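Dae-han Nam was already on his second coffee when I got to his shop in March, and he had opinions about foam before I'd even sat down. "People squeeze the arm and say ooh, soft," he told me. "Squeeze the seat! You don't sit on the arm!" (I do sit on the arm, but I kept that to myself.)

He's been redoing chairs and sofas on the same block in Ban for years, and he charges by the hour, so I asked what a regular armchair runs. He made a face. "Without fabric, 500. With fabric, how long is a piece of string?" The job he's proudest of took 70 yards, all for one hotel lobby in Nuven, and he still has the invoice pinned up by the phone. Number 2236. He made me go look at it.

I wanted to know how you pick a color you won't hate in a year. Dae-han says take the swatch home and leave it there for 4 days, morning light and lamp light both. His partner, Dong-hyun Joo, yelled from the back that he was being way too careful. "Just get red! Everybody wants red and then they chicken out and buy gray."

Dae-han rolled his eyes but he didn't argue. "Red with dark cushions, okay," he said. "Brown hides the coffee."

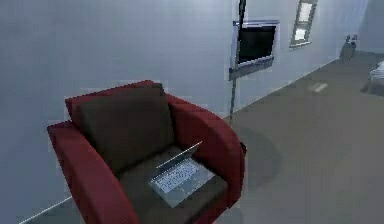

I asked if he'd do my mom's old recliner next, and he wanted to know if it had a cat. It has two. He said to call him after lunch and he'd think about it.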